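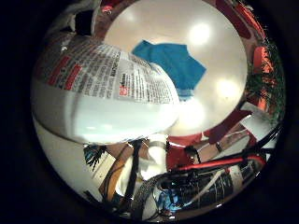
Moving the cleaning supplies out of the bathroom and into the spare room, and I need advice on storing the big bottles. We have one closet in there with five shelves and the door doesn't close well. The worst one is the big white plastic bottle with the tiny print all over the label and the red stripes at one end. It won't fit standing up on any shelf I have, so I've been laying it on its side. Is that OK long term, or do I need to move the shelves? The closet is a Falteo, the 76 inch one, and the shelf pins are a pain to get out.

Posted by marlow_shelf, Sep 19, 2020

gritandgrout
Don't store it on its side. Caps are made to keep stuff in when the bottle is upright. I had a bottle of floor cleaner lie down in a cabinet from June until I went looking for it, and the shelf under it was ruined. Move the shelf.

tenpenny44
Depends on the cap. A screw cap with a liner inside will hold for years. A flip top will not. What's in it, and what kind of cap does it have?

marlow_shelf
Screw cap. It's a concentrate for floors and tile. The label says how to mix it but the print is so small I gave up and wrote the amounts on masking tape. The tape is on the back.

gritandgrout
Concentrate is worse. If it leaks you get the full strength stuff on the wood. Also some of those caps are vented, and a vented cap will seep lying down even if you crank it tight.

lowtide_pam
I've kept mine on its side for two years with a screw cap and never had a drop. I think people worry too much about this. Put a boot tray under it and check it when you do the floors.

gritandgrout
Two years with one bottle doesn't prove much. The label usually says to store upright. Get a magnifying glass and read it.

tenpenny44
Agree with reading the label. I wouldn't go by the tape for something you mix.

For the shelf pins, push up from under the shelf first to take the weight off, then turn the pin with pliers while you pull. Wrap the jaws with a rag or you'll chew up the pin. The Falteo closets I've put together had tight holes on the lower two rows and normal ones above that.

oxbow_r
Another way is to pour some into a smaller bottle and keep the big one on the floor. I use the Edent 500 ml ones. Label them with what it is and the mix.

lowtide_pam
Please don't move cleaner into other bottles if there are kids in the house. That bothers me a lot more than a bottle lying down.

oxbow_r
No kids here, and mine are labeled on both sides. But fair enough.

marlow_shelf
No kids here either, but I'd like to keep it in the original. I'll try the pins tonight. If I take out the second shelf completely there should be enough height, I just lose the place where the rags go.

tenpenny44
Hang the rags on the inside of the door. A stick-on rail is fine for that.

marlow_shelf
Door is the part that doesn't close well, so I don't want more weight on it. Rags can go in a bucket.

Update: pliers worked on three of the four pins. The last one broke off flush with the side, but the shelf came out anyway. Bottle is standing up now with a little room over the cap. I read the label with my phone zoomed in and it does say to store upright, so gritandgrout was right. My tape was right on the mix for tile and wrong for floors - I had it too strong.

gritandgrout
Good. Drill the broken pin out with a small bit if you ever want the shelf back in the same spot.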